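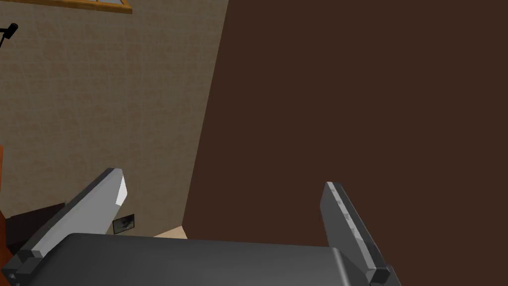

Search this site Search Enter keywords

Our group's job this term was to work out what a table-clearing robot would cost the department, and I got the budget (lucky me!). We started with grippers, as they were the part we argued over most. Plomik sells a flat two-finger one, and Plirkel has a chunkier one with a longer wait on delivery, up to 11 weeks. We did all our trials in simulation first so we wouldn't blow money on hardware we might hate.

The dining room setup ended up being my favourite. It has a long wooden table with a frying pan, a bowl and bottles on it, and we used it to argue about reach and whether we needed two arms or could get by with one.
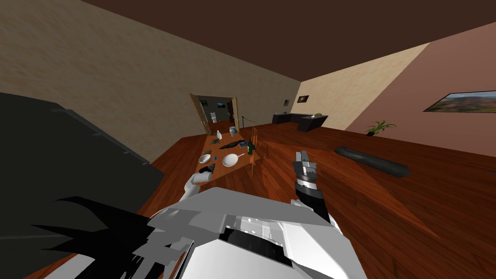 Chinyere asked whether a second arm was worth budgeting for in year one, when the software licence alone would eat 48 per cent of the money. Fair call. I moved it to year two and put the difference into spare fingers, seven sets of them, at $320 a set.

Mugs got their own line in the plan. A white mug sitting between two flat fingers looks like plenty of room on screen, but I still want rubber pads priced in before August, and Tiltden hasn't sent me a quote yet.
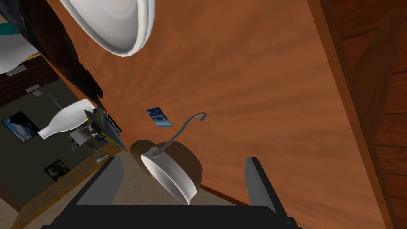 Rutilio reckoned we should rent for one term before buying anything, and he wanted shipping and insurance shown on their own lines. I've added both to the spreadsheet, and the rental column is still half blank.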